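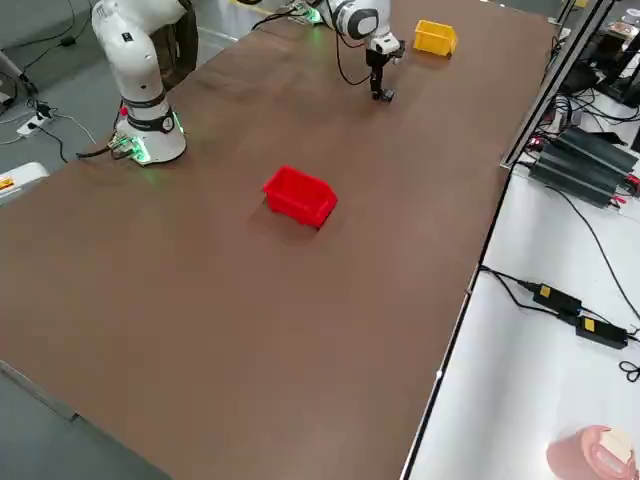 Can a robot arm tidy a bench by itself yet?

On a bench set out the same way each time, mostly. On a bench somebody has been using all day, it still needs a person nearby.

Unit 5: Sorting and putting away
Notes by Rochelle Pearce, Warstead

Sorting parts into bins is a common first chore because the goal is easy to state. A part is in the right bin or it isn't. Small stackable bins like the red and yellow ones are cheap to move, so the layout can be changed between runs.

In the Palaniappan exercise from August, the arm put away 76 parts out of 80 with the bins left in place. When both bins were shifted 20 cm, the score fell sharply. Most misses were flat washers – the fingers closed above them.

Household chores are harder again. Cloth folds, drawers stick, and mugs get left in odd places.

We use cookies to remember your settings. Accept | Manage cookies

Before the next class:
Read section 2 of the Prorkitz handout.
Pick one chore from home and write down every step, including what you do when a step goes wrong. One page is enough.

Send questions to Catríona Nic Giolla.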